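Home Kitchen Cleaning Recipes Contact

How to wash up by hand in a small sink
28 September 2022
By the Wustia kitchen desk

No dishwasher in our place, never had one. So this is the way I do it, start to finish, 17 minutes on a normal night. Takes longer if there's a roasting pan.

What you need: dish soap, a sponge, a drying rack, two towels. That's it.

Step 1. Clear and scrape

Everything off the table and next to the sink. Scrape into the trash first, not down the drain. Nest bowls if you're short on counter – a plastic mixing bowl will sit inside a metal one fine, just don't jam them. Mugs stay separate. Tip out the last of the coffee.

Forks and spoons can go straight in the basin, they need the soak anyway. Check the strainer is seated in the drain before you run any water.

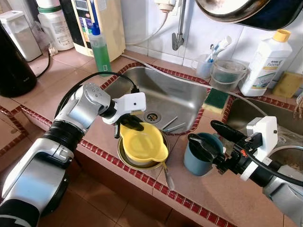
Step 2. Water and soap

Hot as your hands can stand. One squirt of soap, maybe two. People use way to much and then spend forever rinsing. If you have a measuring cup handy, 100 ml of warm water with a good squirt in it makes a soapy dip for the sponge, and you don't have to fill the basin at all. Saves a lot over a year.

Step 3. Order

Glasses and mugs first. Then plates, then bowls, then silverware. Greasy stuff last, always. Change the water when it goes gray.

Plates: front, back, rim. The back gets skipped and then you stack it and the grease goes onto the next one. Bowls with a spout, run a corner of the sponge through the spout, stuff dries in there.

Step 4. Rinse and the sink itself 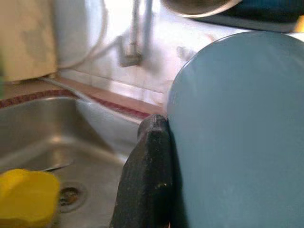
Rinsing is where I used to lose time. Do it in batches, four or five pieces, water on, water off. Then the basin gets its turn, every night, even if you're tired. A stainless sink smudges easily and the grime likes to sit in a ring around the drain, so go round that with the yellow sponge and a little baking soda. Rinse, wipe dry with the secnd towel. Squeeze the sponge out and stand it on its edge – don't leave it lying in the basin.

Step 5. Dry

Rack, tilted so it drips. Towel for anything metal or it spots. Wipe the counter last, grout lines too if it's tiled.

Next: descaling a kettle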